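Hemetcombe Furniture Reuse Service
Frequently asked questions

March
By Atieno Rweyemamu, Household Services
12 shares | 0 comments

What is the Furniture Reuse Service?

The service collects unwanted household furniture from addresses in Hemetcombe and Jelldale and passes it on to residents who have need of it. It is run by the Household Services team from the Rerari Road depot. Items are checked, given minor repairs where necessary and offered through the depot showroom.

Who may use it?

Any resident of Hemetcombe or Jelldale may donate. Furniture is supplied to residents who hold a referral letter from a housing officer, a health visitor or a recognised advice agency. Residents without a referral may buy from the general stock on the ground floor at the marked price.

What does a collection cost?

Collection is free of charge for up to 8 items from one address. Larger clearances are charged at £19 per visit, payable when the booking is made. The charge is waived for residents in receipt of council tax reduction.

Which items are accepted?

We accept tables, chairs, bed frames, bookcases, chests of drawers, wardrobes and cabinets of any size, including small units intended to stand on a worktop or desk. Cabinets should be emptied before collection. Doors may be left in place, but loose shelves should be taken out and tied together, and any keys should be placed in a labelled envelope and handed to the crew.

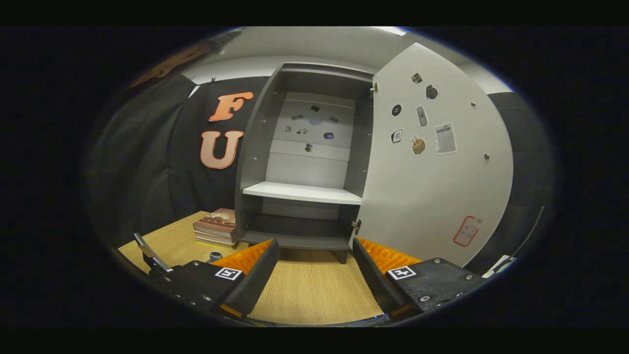
A small grey cabinet with its tall white door open.

Sofas, armchairs and mattresses are accepted only where the permanent fire safety label is still attached. The crew cannot take an item on the promise that a label will be found later.

Which items are refused?

The service does not accept fitted kitchen units, cots, pianos, garden furniture or anything showing signs of woodworm or damp. Glass table tops are refused if chipped. Electrical goods should be taken to the recycling centre in Jelldale, where a separate scheme applies.

How do I book?

Bookings may be made by telephone or at the depot counter. Please have the measurements of the largest item to hand. You will be given a morning or an afternoon slot – we regret that the crew cannot telephone ahead with an exact time. Morning slots begin at 8.30 am.

Will the crew take furniture apart?

No. Wardrobes and bed frames that will not pass through a doorway must be taken apart before the crew arrives. Please keep screws and fittings in a bag and tape it to the item concerned.

Is there a weight limit?

A single item may not weigh more than 69 kg. Heavier pieces can sometimes be taken from a ground-floor address by prior arrangement with the depot manager, Chukwuemeka Usman.

What happens to furniture that is not wanted?

Stock that has not been taken after three months is reduced in price. What remains is broken down for timber and fittings, much of which goes to the Gál Workshop for use in its evening classes. Last year the service found homes for roughly 400 pieces.

Can I ask for an item back?

An item becomes the property of the service once the donation slip has been signed. Requests for return will be considered if the item has not yet been placed on display.

How do I make a complaint?

Complaints should be made in writing to the depot manager, quoting the number on the donation slip or receipt. A reply will be sent within ten working days.

Last updated: March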